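Subject: Re: [corkdale-repair] Sewing machine servicing, where do I even start

28 August 2020

Quick reply before I go out, sorry if it's all over the place. Quoting the bit I'm answering:

> Hello all. I've inherited a Perić straight stitch, the heavy green one, and it's been in a loft since before I was at school. Handwheel turns but it's stiff, and there's a sort of varnish on everything underneath. The zip foot is missing. The motor hums.
>
> Two questions really. Is it worth the bother, or should I buy one of the new Pusten ones at the shop in Zernbridge? And if it is worth it, what order do I do things in? Every guide I find starts somewhere different. One says oil first, one says never oil first, one wants me to take the whole bed apart on page two.
>
> I don't mind spending a bit. I do mind breaking it.
>
> (Also is there a group order for belts this year or did that die off?)

Yes worth it. Next question.

No, all right, longer answer. The green Perić is a good machine and there's hardly anything in it to go wrong. All metal gears bar one, and the one is easy to get. I've had mine apart more times than I'd like and it still sews through four layers of denim without complaining. The new Pustens are fine for curtains and hems. They don't like thick stuff, and when the plastic cam goes you're looking at a whole new top unit. Wouldn't swap.

What I'd say on cost: I spent 125 on mine all in, and that was with a new motor lead, belt, two feet and a tin of oil I'm still using. You may get away with a lot less. The motor humming isn't necessarily bad, see further down.

The varnish is old oil. Everyone gets it. Somebody used the wrong sort (3-in-1 or cooking oil, I've smelt both) and it's gone to toffee. That's why it's stiff. It's also why your guides disagree. If there's toffee in there, putting fresh oil on top does nothing much, it just sits there. If there's no toffee then oil first is right. Both guides are correct, for different machines. Annoying.

So, your order, for your machine:

1. **Unplug it.** Not just at the switch. Then look at the lead all the way along, both ends. The rubber ones go hard and crack where they enter the pedal. If you can see copper, stop there and get the lead changed before anything else happens. Don't tape it.

2. **Pictures of everything.** Before you undo a single screw. Tension dial from the front and the side, the thread path, the bobbin case in and then out. You think you'll remember which way round the check spring goes. You won't. I had mine on backwards for a fortnight and blamed the thread.

3. **Clean the outside and the bed.** Dry brush, then a rag barely damp. Careful round the gold decals, anything with alcohol in it will have them straight off. Sewing machine oil on a cotton bud is slow but safe. Lint under the needle plate: there'll be a felt mat of it. Pick it out with a wooden skewer, don't blow it or you'll push it further in.

4. **Get the toffee off.** Tip the machine back on its hinges. White spirit or proper paraffin, small brush, window open. One joint at a time: dab it, wait, turn the handwheel back and forth a little, wipe what comes out, dab again. Don't force the wheel. If it won't go, it isn't ready. Leave it over night and come back. Mine took three evenings and the last one was all the take-up lever. Keep solvent well away from the motor and the belt.

5. **Then oil.** Clear sewing machine oil and nothing else. One drop per hole. There are 18 holes on the Perić if you count the two hidden ones behind the face plate, and people always miss those two. Turn the wheel by hand for a good couple of minutes, wipe up, put a drop on the hook race last.

6. **Grease the bottom gears.** Different stuff, white grease, a smear on the teeth. Old grease off first with the skewer. This is where the one plastic gear lives so have a look at it while you're in there, hairline cracks running out from the shaft. If there's one, message the list, I think we still have a couple in the parts box.

7. **Motor.** Take the belt off and try the motor by itself. Hums and spins: fine, it was just fighting the toffee. Hums and doesn't spin: pedal off, unplug straight away, could be brushes or could be seized bearings. Brushes are easy and cheap. Bearings less so. If you're not happy with mains stuff bring it in and one of the electrical lot will look at it. No shame in that, I hand mine over too.

8. **Belt on, not too tight.** You want to be able to press it in a bit with one finger. Everyone has it too tight. Too tight makes it hot and stiff and then you go back to step 4 thinking you missed a bit.

9. **New needle, decent thread, then test.** Two layers of plain cotton, contrasting colours top and bottom so you can see what the tension's doing. Loops underneath means top tension or it's not threaded properly, and nine times in ten it's the threading. Loops on top, look at the bobbin case. Tiny screw, quarter turn at most, and write down where it was before.

Couple of things people ask at this point so I'll stick them here.

The zip foot. It's a low shank, the ordinary kind, so most generic ones fit. Check the slot lines up with the needle before you sew anything, lower by hand the first time. The original Perić ones turn up in job lots of buttons and so on but people want silly money.

Bobbins. Don't use plastic ones in it. They fit, sort of, and then they rattle and the tension goes everywhere.

Light bulb. If it's got the original it'll be a small bayonet and it gets very hot, enough to mark your fingers. LED ones exist. Get the right voltage.

Working position matters more than you'd think too. I did my first one on the kitchen floor and couldn't stand up straight after. Put it on a table, lamp to one side and not behind you, tray or old baking tin for the screws. You spend the whole job bent over with your head down looking for a hole the size of a pinhead, so a proper height bench and a rest every so often. A head torch is good. Short sleeves are good as well, cuffs go straight in the grease and white grease doesn't come out of dark wool, ask me how I know.

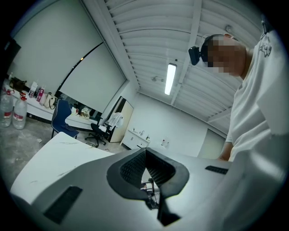

## Belts, parts and the group order

Didn't die off, it just went quiet. The supplier has a minimum of 525 before they'll do the trade price, and in January we didn't get near it so it was shelved. I've got a list going again. So far it's mostly belts and a few packs of needles, plus one person after an entire set of feed dogs.

If you want in, reply **off list** with:

- what machine (make and model plate if you can read it)
- what you want and how many
- whether you can collect from Corkdale or want it posted

For belts please measure the old one. Lay it flat, cut it if it's perished anyway, measure the length and the width at the top. "Standard size" is no use to me, there are at least four standard sizes. If there's no old one, string round both pulleys and measure the string, then take a touch off for rubber belts as they stretch. Not for the leather ones, those you cut to fit and staple.

Money when it arrives, not before. Last time I had envelopes all over the house and couldn't match half of them.

Thread is a separate thing. Someone offered us a box of 1000 metre cones, polyester, mainly navy and a brown that's hard to love. Good thread though. They won't sit on the Perić spool pin, you need a stand, or a mug on the table behind the machine with the thread coming up through a safety pin taped to the back. Works perfectly well. Say if you want one and what colour you can live with.

## Manuals

The scan in the shared folder is for the later model, with the reverse lever on the front. Yours has the knob in the slot. Threading is the same, oiling diagram is *nearly* the same, tension assembly is different so ignore that page. If anyone on here has a paper copy of the earlier one could they please scan it, flat and not at an angle this time, the last one had half of page nine in shadow and page nine is the one everybody needs.

There's a treadle manual in there as well under the wrong title, been meaning to rename it.

## Coming along

We're doing bench time again but you have to book a slot, fewer benches than before and further apart, and masks please. Windows will be open so bring a jumper. Bring your own tools if you've got them. Smaller flat screwdrivers especially, we're short, they walk off. For the Perić you want one wide one for the needle plate that really fits, the plate screws are soft and once the slot's chewed up you'll be swearing at it for ever.

Bring the machine in its case if the case bottom is sound. Check first! Carry it from underneath whatever state it's in. Those handles are older than most of us and the clips rust through where you can't see. Weighs more than you're expecting too, so park close.

And bring some scraps of whatever you intend to sew. Not much point us setting it up beautifully on cotton if you're going to do sailcloth.

Think that's everything. If you get stuck on step 4 just leave it soaking and ask, don't get the pliers out. Post a picture of the underside if you can, before and after, I like seeing thier insides.

Off list for belts, on list for everything else so the next person can find it.

--
corkdale-repair mailing list
To unsubscribe, send a blank message with "unsubscribe" as the subject
Please trim quoted text when replying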